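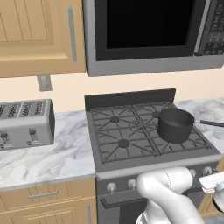
Grallside cell: progress report for February
To: Ilse Ruppert, Ekström
From: Nafula Rashidi
2022-03-04

A very good month for the kitchen cell! We closed the two faults that had been open since the fall, we have a maintenance routine that people really follow, and the simulated twin of the cell is finally good enough to try a change on before we touch the arm.

Setup

The stove tasks are the ones you asked about, so most of the month went there. We re-taught the approach to the range in simulation, with the arm coming in low toward the front of the cooktop and the knobs on the control strip as the target. The old path carried the elbow too high on the way in, and the planner would stall when it tried to fold back. Wendell Mercado moved the simulated base back by 80 mm and the stalls stopped. We then made the same move on the real pedestal (a long afternoon with shims and a level, but we got there) and ran the path at quarter speed until everyone was happy with it.

We also tidied up the collision model. The saucepan handle had been left out of it completely, so the planner was free to sweep straight through where the handle should be. It is in now, and so are the burner grates, as simple solid shapes. Planning takes a little longer with them in. I think that's a fair trade.

Repairs

The wrist joint was the big one. Sigrun Strand traced the drift to a worn cable clamp that let the encoder lead pull whenever the wrist passed half a turn. New clamp, new lead, full recalibration. Since then we have logged 183 hours on the joint with no drift alarm — our best run so far by a long way.

The gripper fingers were replaced on both sides. The old pads had gone shiny and knobs were slipping on the last part of the turn. The Festora pads are softer and will wear faster, so we bought two spare sets and put the pad check on the weekly sheet.

Routine care

Weekly: pads, wrist cable, pedestal bolts, emergency stop.
Monthly: joint calibration, backup of the controller, wipe-down of the arm covers.
Every 1000 hours: joint 2 and joint 3 inspection by Wumico, under the service contract.

Eilidh Dunbar wrote the weekly sheet and trained both shifts on it. All four weeks in February were signed off, the first time we've managed a full month.

Test runs

We did 266 knob-turn runs in simulation on the new path. The failures that remain are nearly all on the right-hand pair of knobs, when the wrist comes in at a steep angle. Wendell has a fix in mind that changes the order of the last two moves, and I'm looking forward to seeing it run.

Still open

The spare controller has not arrived. Wumico now says the second half of March.
The pedestal shims are temporary. We would like a machined plate, and the quote is with Sigrun.
The right-hand knob angle, as above.

Money

Spending is within plan. The wrist lead and the pads came out of the repair line, and the plate, if you approve it, would come out of setup. I'll send the quote separately as soon as Sigrun has checked the drawing.

Nafula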